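Chapter 7
Two Arms, One Plan

By now you can move one arm from a start pose to a goal pose without hitting anything. Great - add a second arm and half of what you know needs another look!

The trouble starts with size. A planner that was searching six joint angles is now searching twelve, and each arm has become a moving obstacle for the other. In our Runen logs, a simple search that tried both arms at once expanded 1,626 states before it found a path. When we planned one arm first and let the second work around it, the count dropped to 367. That is a wonderful saving, and it comes with a catch you will meet in Section 7.2: the first arm can box the second one in.

Then there is timing. Suppose one gripper has to steady a box while the other brings the phone. The two paths may each be perfect and the job still fails if one arm shows up early. We will build a small scheduler, Leken, that lets arms wait for each other at named points. It is 16 lines long in its first version, and it is a lot of fun to break.

Packing is our running task for the whole chapter. It has rigid parts, tight fits and plenty of clutter for the perception code to sort out. 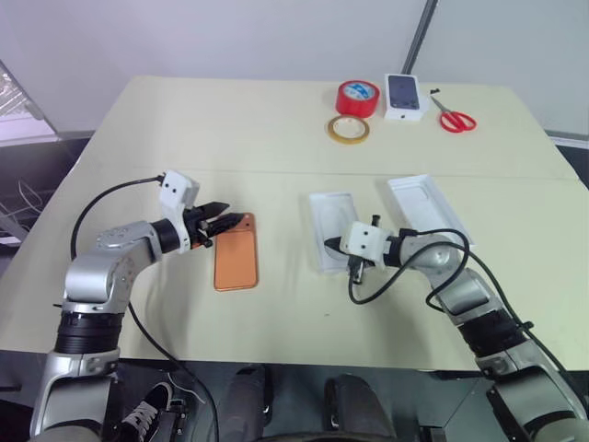

Figure 7.1 Two arms at the packing table, with the phone at the left gripper and the open tray of its box at the right.

Before reading on, sketch the order of moves you would choose for Figure 7.1, and mark every point where one arm must wait. Keep the sketch - you will turn it into code in Exercise 7.4.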